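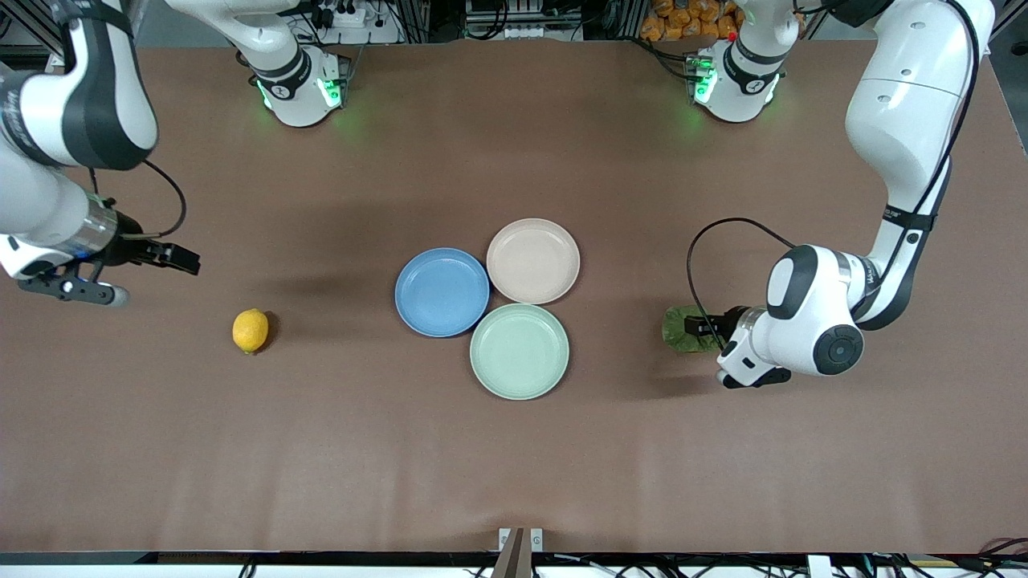

Tudville Public Affairs Forum
World Politics > Europe > The coalition vote in Drorunon and what follows

Moderator_Radeck
Members are reminded that this thread concerns the failed confidence vote and its consequences for neighboring governments. Domestic tax questions have their own thread. Posts that address the character of other members will be removed. The rule on quoting whole articles also remains in force.

harborclerk
I would like to open with the arithmetic. The prime minister needed the support of the smaller coalition partner and lost it by 13 votes. That is a wide margin for a government that claimed in April to be secure until the next scheduled election. In my view the foreign policy program is now finished, whatever the cabinet may say in public. A leader who cannot pass a budget at home will not be taken seriously when he asks other countries to share the cost of a border agreement.

Fenwick_L
I must disagree with the previous member. The border agreement was signed before the vote and does not depend on the survival of the cabinet. Governments across the continent have lost majorities and continued to meet their obligations abroad. The foreign ministry is staffed by career officials, and most of the text was drafted by them.

harborclerk
Signed, yes. It has not been ratified. The agreement must still go through both chambers, and the second one is where the opposition is strongest. I refer the member to Article 52 of the draft, under which either party may withdraw if ratification is not completed within two years. Most of that period has been used up.

Grażyna Domański
I worked for a number of years as a translator for parliamentary delegations, and I would ask members to be careful with the word "withdraw." The draft speaks of suspension. A suspended agreement can be taken up again by a later government without a new round of talks. The English summary that has been passed around is poor on this point and on several others.

harborclerk
I accept the correction on the wording. I do not accept that it changes the outcome. The opposition leader has said she would not revive the agreement.

Fenwick_L
She has said so during a campaign. Her party voted for the opening of the talks, and the record of that vote is public.

old_ferry_road
May I raise a separate matter. Very little has been written about Sikora, where the local elections took place on the same weekend. The governing party lost the city council there after holding it for over 13 years. I have family in the area and they tell me that nobody was voting on the border agreement. They were voting on bus fares and the closing of the hospital wing. Commentators in this country tend to read every European election as a judgment on Europe, and I believe that is a mistake.

Grażyna Domański
I agree in part. Local issues decided the council. The confidence vote was another affair, and the smaller partner left the coalition chiefly over judicial appointments. Neither result tells us much about public feeling toward the agreement.

quillon
With respect to both members, when a party loses the capital's confidence and its oldest stronghold in the same week, its partners abroad will draw their own conclusions. They will slow down and wait for the next government. I would do the same in their position.

Fenwick_L
Waiting has a cost too. The customs posts are already being rebuilt on the assumption that the agreement will take effect, and the contracts have been let.

Moderator_Radeck
One post has been removed under the rule stated at the top of the thread. The member concerned has been notified. Please continue.

old_ferry_road
Does any member know when the second chamber next sits? The calendar on the parliament's site has not been updated.

Grażyna Domański
Mon 7 July, in the afternoon. Ratification is not on the order of business as published, although items may be added with the consent of the presiding officer.

harborclerk
Then I will hold my further remarks until the session has taken place. My expectation remains that the item will not be added.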